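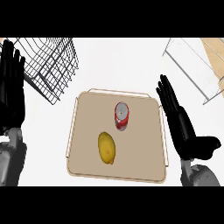 Slide 1: the tray scene in simulation, both hands up, can and lemon on the tray.

2018-05-08, by Shaimaa Filali
Last updated after the Salem dry run

Hi everyone! I work on the planner at Kindia, and I get to spend my days on scenes like the one behind me. Leave slide 1 up for the whole intro.

The job: lift the tray with both hands and keep the can and the lemon on it. Sounds small. I love this problem - there is so much packed into it.

Start with the can. Standing up, it has a high center of mass, so tilt is what we worry about. The lemon can roll. So the planner has a tilt limit for one and an acceleration limit for the other, and it has to respect both at the same time. (Pause here, people like to argue about the lemon.)

Next, the handles. They're thin wire and they bow out past the rim. Our first collision model treated tray and handles as one solid box, and the fingers could never get in. Brian Kinyua split it into 16 convex pieces and grasps started showing up right away!

Point at the clear container, top right. In the renderer you mostly get its edges. Our depth model had real trouble with walls like that, so perception now passes the planner an "unsure" region and the arms stay out of it. Same trick for the wire basket on the left, where rays go through the gaps.

Planning runs in 3 stages in Tallon: pick the grasp pair, plan both arms as one closed chain, then smooth the timing. Don't read the config aloud this time, Shaimaa.

Numbers slide. We ran 182 randomized layouts overnight in February. The 2 failures I want to show are both wrist joint limits, found late in the lift. Play them slowly, they're great.

If someone asks about real hardware: yes, that's next, and contact friction is the part I expect to fight with. Brian has the Cavora controller logs if people want details.

Questions - and please, bring me your worst trays!

Contact: Shaimaa Filali, Kindia planning team | Copyright 2018 Kindia | Back to top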